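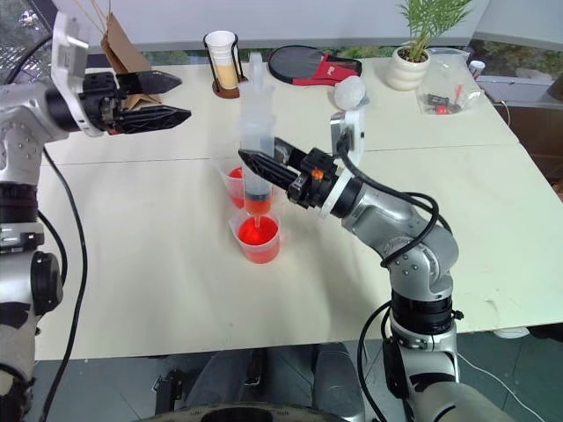
Bench Robotics Forum > Grippers and End Effectors
Topic: Ribbed fingers or flat pads for syringe work?

m_amato
Our laboratory is comparing two finger sets on the right arm: the Granik ribbed fingers and the Vandley flat pads. The task is liquid transfer between measuring cups with a large plastic syringe. Over 40 trials per set, the ribbed fingers let the barrel rotate in 23 trials. Comments on method are welcome.
Marisa Amato

kollitz_user
Rotation alone should not disqualify a finger set. Please state the grip force and whether it was held constant.

m_amato
Force was constant for both sets. The present arrangement is attached.
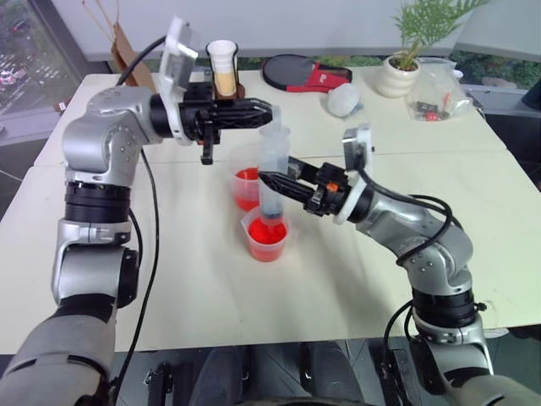

Right gripper holding the syringe upright, left gripper just above the plunger top.

a.dimitrov
I respectfully disagree with the previous reply. Once a second arm acts on the plunger, any rotation moves the contact point. We recorded 491 cycles on a Galindo controller before drawing a conclusion – 40 is too few.
Amra Dimitrov

kollitz_user
For a plunger pressed along its axis, rotation is harmless. Tilt is the quantity to record.

m_amato
Both points are noted. Tilt will be logged from the wrist cameras, and the series will be extended to 2,000 cycles per set in August.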